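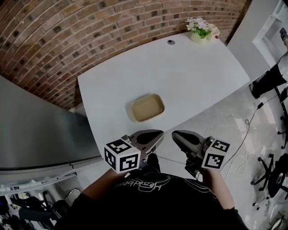

Abierto por Herman Mangundap · Proyecto Plisia · Cola: captura de demostraciones · Estado: resuelto, en observación

Asunto: saltos de pose en la pinza derecha al grabar la tarea de la bandeja

Descripción
Desde el cambio de mesa, parte de los episodios de Plisia sale de Jandura con la trayectoria derecha rota. La izquierda reconstruye bien. El salto aparece casi siempre al principio, con las dos pinzas frente a frente en el borde cercano y la bandeja todavía en el centro de la mesa. De 513 episodios subidos en febrero, el validador rechazó 137, todos por la pinza derecha.

Entorno
Puesto de la pared de ladrillo, mesa blanca. Dos pinzas de mano con cubo de marcadores, cámara de cabeza gran angular. Versión de Jandura: la misma que en el puesto Åberg, donde no se reproduce.

Comprobado antes de abrir
- Cubo derecho apretado, sin holgura.
- Marcadores limpios, identificadores correctos en el archivo de configuración.
- Reinicio de la cámara y del equipo. Sin cambios.
- Otro operador, mismo resultado.

Respuesta de Sigrun Myklebust, 9:40
Pásame 16 episodios rechazados y otros tantos buenos, sin recortar. ¿La calibración de lente es la del puesto anterior?

Herman Mangundap, 10:15
Subidos a Grukau, carpeta del ticket. La calibración es la que venía con la cámara, no la hemos tocado.

Sigrun Myklebust, 12:05
Vistos. En los malos el cubo derecho queda fuera del borde derecho de la mesa, con el suelo de fondo. El detector encuentra las caras, pero el error de reproyección se dispara cuando el cubo se aleja del centro. Con esa calibración la zona exterior está mal modelada. Prueba dos cosas por separado:
1. Recalibrar con el tablero llevado hasta las cuatro esquinas de la imagen.
2. Con la calibración vieja, empezar con las manos más juntas y más adentro de la mesa.
Recoge también los cables del suelo de ese lado, aunque no creo que influyan en la detección.

Herman Mangundap, 15:30
Prueba 2: mejora, pero sigue habiendo rechazos cuando la derecha se abre para rodear la bandeja.
Prueba 1: ningún rechazo en la tanda corta. Cables recogidos.

Sigrun Myklebust, 15:50
Deja la calibración nueva y reprocesa los 137 con ella. No borréis los originales. Los que sigan fallando se marcan como descartados y no entran en el entrenamiento.

Pendiente
- Reprocesado en Jandura (Herman).
- Añadir el aviso de error en los bordes al validador (Sigrun).
- Cerrar al llegar a 1.000 episodios sin saltos en este puesto.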